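We use cookies to improve your visit. Accept | Manage settings

Onstead Adds Divided Box for Bottled Cleaning Liquids

By Jairo Puma
June

SKERKIRHOLM. Onstead will start shipping its bottled cleaning liquids in divided cardboard boxes this June. The first boxes go to shops and offices served from the Skerkirholm warehouse. Customers supplied through Cáceres will get them with their next regular order.

The new box has a cardboard partition down the inside, making 2 compartments. Bottles stand upright, cap on top, and the partition keeps them apart during delivery. Priltex makes the box and delivers it flat in bundles of 25. The first run is 1435 boxes.

Packing is done by hand at a table covered with white paper. The open box stands at the left side and the bottle goes in the middle, label to the front, so the packer can check the cap and the label before moving it across.
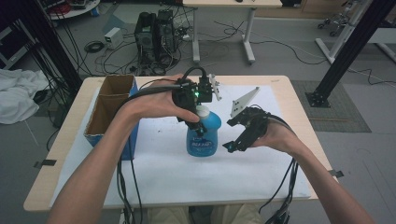 Puma said the packing table had been the slow part of the job, and that keeping the box on the same side all day had helped more than the change of cardboard. He added that the paper gets changed at the end of each shift, or sooner if a cap has leaked.

The box costs customers nothing extra. Order codes stay the same, and orders placed before the change will go out in the old packaging until it is used up. Empty boxes can be folded flat and handed back to the driver, up to 4 at a time.

Shops that want to see the box before it arrives can ask for a sample at the Skerkirholm front desk, open Monday from 2 p.m. Please bring your customer number.

Share this: 4 shares | 2 comments

Sign up for the Onstead newsletter. You can unsubscribe at any time.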